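**Prornadden support / Halero countertop filter jug / slow flow and blinking ring**

Status: solved
Opened by: Mawar Menon
Handled by: Clyde Villanueva, then Ritu Jaiswal

**Mawar, first message**

Hi team! First off, I love this jug. I drink twice as much water as I used to and the kids fill their own cups now, so please don't read this as a complaint. But since I put in the new cartridge, the top tank takes forever to drain (30 minutes for one fill, I timed it with my phone) and the ring on the lid keeps blinking orange. The old cartridge never did this, even at the end of its life. I've taken it out and put it back a bunch of times. Same thing!

**Clyde**

Thanks for timing it, Mawar, that helps a lot! A full top tank should drain in around 6 minutes. Could you tell me:

- which letter is stamped on the bottom of the cartridge
- whether you soaked it before the first use
- what the ring does when you hold the lid button down

**Mawar**

Letter is D. I rinsed it under the tap but didn't soak it, oops. Holding the button makes the ring go solid orange and then it starts blinking again when I let go.

**Clyde**

D is the Drakau cartridge, and it fits your jug just fine. It's packed tighter than the older Chong type, so a quick rinse leaves a lot of air trapped inside. Try this:

1. Take the cartridge out and stand it in a deep bowl of cold water.
2. Push it under and tilt it until the big bubbles stop.
3. Leave it fully under for the soak time printed on the wrapper.
4. Put it back with a quarter turn until it clicks.
5. Run 2 full tanks through and use that water on your plants.

Please skip hot water, it can warp the seal.
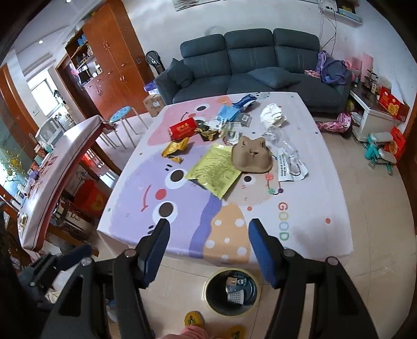
**Mawar**

Wow, SO many bubbles. It was like a soda! Second tank drained in 7 minutes, which feels like a different jug. Water tastes great too, no dusty taste at all. The ring is still blinking orange though. Did I break the lid?

**Ritu (picking up from Clyde, who's off shift)**

Hi Mawar, great news on the flow, and your lid is fine! The ring has nothing to do with how fast the water drains. It tracks how many fills the cartridge has done, and it's still counting from your old one. Holding the button only wakes it up. To reset it, the lid has to be open:

1. Lift the lid all the way.
2. Press and hold the button until the ring turns blue (keep holding past the solid orange, it's longer than you'd think).
3. Let go and close the lid.

**Mawar**

BLUE! It's blue! I was letting go way too early, and with the lid shut every time. Thank you both. One last thing, my sister has the bigger Halero. Is the soak the same for hers?

**Ritu**

Yay! Yes, same soak and same reset. Hers has the button under the handle, so tell her to feel around for it.

**Internal notes**

- Passed to Tomás Quintela for the quick start card. The reset step says "hold button" and leaves out the open lid. I'd love to see that fixed in the July print.
- Hakim Subramaniam confirmed the D batch is good, no recall or swap needed.
- Tagged: soak, reset, Drakau. Closed by Ritu at 4:40 pm.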